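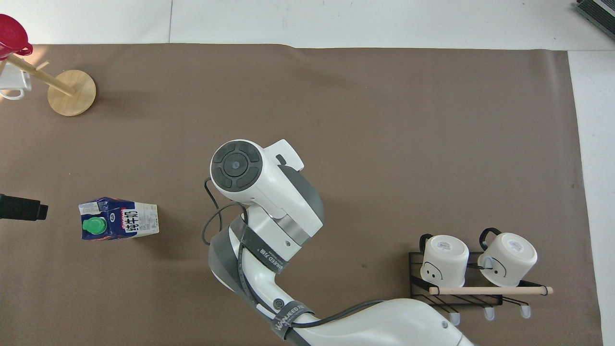 Clutirside Adds Two Mug Stands and a Paper Counter Mat to Its Small-Kitchen Range

Reading time: 3 minutes

Clutirside, a supplier of storage goods for small and shared kitchens, has added three items to its drying and storage range. The Gronow is an upright mug tree, the Welska is a low wire rack for mugs stored upside down, and the Dristo is a brown paper mat sold for use under both. All three go on sale in April through the company's existing retail and office supply accounts.

The range is intended for counters where cups, cartons and utensils share one surface. Clutirside began development after a survey of 934 office kitchens, in which respondents listed the place where mugs are left after washing as the most common cause of lost counter space. Cupboard storage was available in most of the kitchens surveyed but was used mainly for plates and dry goods.

Gronow mug tree

The Gronow consists of a round light-wood base, a wooden dowel post and short wooden pegs. Mugs hang by the handle. The post threads into the base by hand and can be removed for shipping or for storage in a drawer. Pegs are glued at the factory and are not replaceable. The post and base are finished with a food-safe oil and should be wiped with a damp cloth. They should not be soaked or put in a dishwasher.

The pegs accept ordinary ceramic mugs as well as lidded cups, provided the handle opening clears the end of the peg. Users are advised to load opposite sides of the post in turn. A tree loaded on one side only may tip when the last mug is removed.

Welska wire rack

The Welska is a black metal wire rack with a light wooden rod running horizontally across the front. Mugs rest rim down on the wires, which leaves air space beneath the rim for drainage. The rod is held by a friction fit and lifts out for cleaning. The wire frame is powder coated.

"The earlier samples had a solid front rail, and water collected behind it," said Firdevs Ekinci, product manager at Clutirside. "We changed to a round rod with open wire on either side. It also gives the user something to hold when moving the rack to the sink."

The wire spacing was set for mugs of standard diameter. Espresso cups can be placed on the rack but may lean. Stemmed glassware is outside the intended use.

Dristo paper mat

The Dristo is a heavy uncoated brown paper mat that lies flat on the counter. It is supplied in packs of 4 and can be trimmed with household scissors. On a full-depth countertop it covers the main working area and leaves a margin of bare surface along the edges, so that it can be lifted and replaced without disturbing items stored against the wall.

The mat takes up small drips from cups and from milk or juice cartons laid down during unpacking. It is not a substitute for a drip tray. A mat that has become saturated should be discarded with paper recycling where local rules allow.

Testing

Load and wear testing was carried out at the company's own workshop under Cengiz Dursun, head of product testing. The Welska was put through 3,000 loading cycles with ceramic mugs, after which the coating was inspected at each wire crossing. The Gronow was tested for post stability with up to 2 kg of mugs distributed evenly over the pegs.

"The limiting factor on the tree is balance, and the limiting factor on the rack is abrasion at the contact points," Dursun said. "The test schedules were written separately for that reason. Results for both are in the data sheets."

Availability

The Gronow and the Welska are sold singly or as a set. The Dristo is sold by the pack and is included with the set. Replacement rods for the Welska can be ordered as a spare part. Data sheets, care instructions and packaging dimensions are available to trade customers on request.

Trade contact: Berkay Altıntaş, Clutirside sales office
Press contact: Tarık Ersoy, Clutirside communications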